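Replacement bus stops during the Stesilwood interchange works

Posted in Public Transport and Roads

I would be grateful for clarification regarding the temporary arrangements at Stesilwood interchange. The notice at the station states that Route 114 will depart from Prelia Street for the duration of the platform upgrade, whereas the timetable still lists Stand C. I travel with a mobility aid and need to confirm whether the temporary stop has a ramped kerb.

Posted by StesilwoodCommuter

Route 114 has been relocated to Prelia Street, on the northern side, opposite the council car park. The operator's service notice takes precedence over the printed timetable, which will not be reissued until the works are complete. The temporary stop has a levelled boarding pad and a ramped kerb at its eastern end. Passengers transferring from the train should allow additional time -- the footpath detour is 260 metres longer than the usual route.
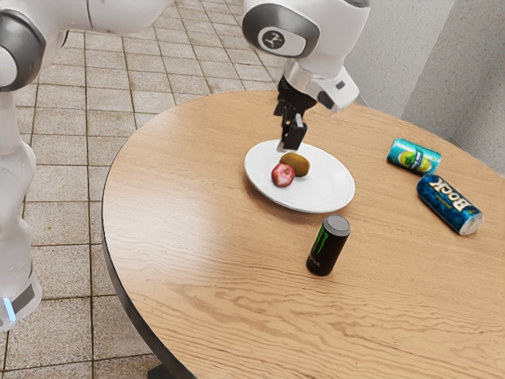

Robot arm and plate at a round wooden table.

Route 62 is not affected and continues to use Stand A. Saturday services on both routes operate to the normal frequency, with the final departure at 11.26 pm.

Posted by Laizer Transit Help

I believe all buses were moved, although I have not used the interchange since July. It may be advisable to ask the driver.

Posted by Zirkska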